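Wardrobe day, finally. Quick one because the kettle's on and I have to be out the door by 3.

Moved back from Iltport with everything stuffed in bin bags and it has sat like that since May. So today, hangers. I had 16 to start with, all odd ones, and far more clothes than that. Bláthnaid Ó Conaill dropped off a bundle of hers last night — lifesaver — and said to do it by colour. I never have. Giving it a go.

Brights first, then blues, then the great big heap of black.

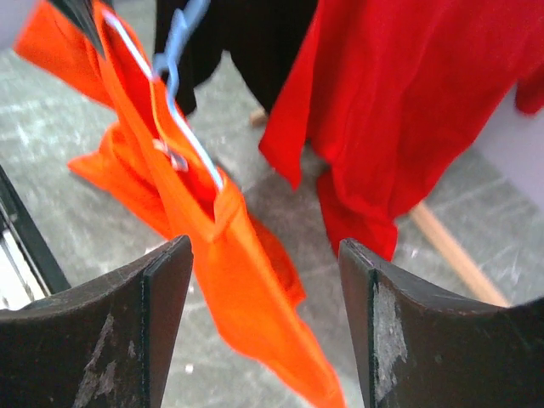

Strappy things are the worst. They slide straight off, or one side stays put and the other ends up on the floor. Mum used to wind an elastic band round each end of the hanger and I think I'll try that tonigt if I can find any.

Charity bag is filling up too. Two jumpers, the Cundthorpe fun run tshirt, jeans I havent done up in years. Kept the green coat. Don't ask.

Still to do: shoes, scarves, whatever is in the bag behind the door. More tomorow, probably.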